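Section 4: Setting up your border news alerts in Ungate

OK, so you've got your login and you've picked a home region. Now for the part I use every single morning: getting cross-border security news to come to you, instead of digging through 17 sites before breakfast.

1. Open Ungate and go to Watchlists, then New.

2. Give the list a plain name. Mine is "Grustero crossing" and it covers everything about the checkpoint, the refugee talks and the ministry statements from both sides.

3. Under Sources, tick at least one outlet from each country. I started with only the Graltville papers and got a very lopsided picture of the ceasefire talks (my own fault!).

4. Set the daily limit to 10 stories. You can go higher, but the week the border closed I had mine wide open and woke up to 437 alerts.

Note: a ministry press release and a news report about it count as two stories. Turn on Group Similar if that bugs you.

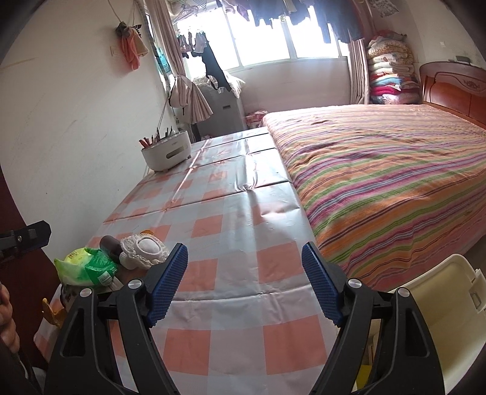

5. Choose your delivery time. I like 6:30 a.m., before the foreign ministry briefings start, and then a second batch in the evening when the spokespeople have had their say. If you print the digest the way I do, pick Large Type under Layout and lay the pages out side by side on something big. A long table like the one with the pink check tablecloth is perfect, with one country's coverage at one end and the other's at the far end, so you can read the two versions of the same meeting against each other.

6. Press Save, then Send Test. The test digest should show up within a few minutes. If it doesn't, look in your spam folder first, then check the address.

Caution: don't switch on Unconfirmed Reports until you've read Section 5. Those items come in before an editor has looked at them, and early casualty numbers change a lot. I keep mine off and check the Boateng desk's corrections page instead.

7. To pause a list while you're away, slide Active to Off. Your sources and settings stay put for 86 days, and after that you'll need to build the list again.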